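April 14, 2020

I have finally tackled the toy cupboard. It's been on the list since September, and with everyone at home all day I've run out of excuses, so yesterday I dragged the lot out onto the landing and sat down in the middle of it with a cup of tea.

Most of it was bricks. I bought a bag of 1,000 of them from a woman in Cuautle Road years ago and I swear they've been breeding ever since! They were in shoeboxes, in the dressing-up bag, down the side of the cupboard – one was inside a welly. I'd meant to sort them by size but gave up on that pretty sharpish and went for colour.

What works best for sorting, I've found, is a tray. A plain plastic serving tray with a bit of a rim, so nothing rolls off under the sofa, and a white cloth underneath so you can spot the strays.
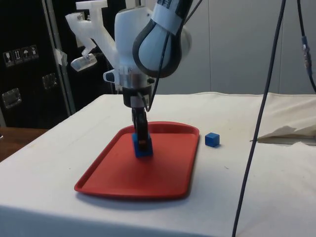 The blues always take me longest. There are so many shades, and the old ones have faded, so you end up holding each one to the window and muttering. I did 36 of them before lunch and then lost the will a bit (the reds were a doddle after that).

Consuelo Barajas left a comment on my last post asking what I keep them all in afterwards. Two big lidded tubs, Consuelo, plus a drawstring bag for the odd bits I can't bear to throw out. Labels are masking tape and biro, very glamorous.

Next up is the jigsaw shelf, and I already know there are pieces missing from the lighthouse one.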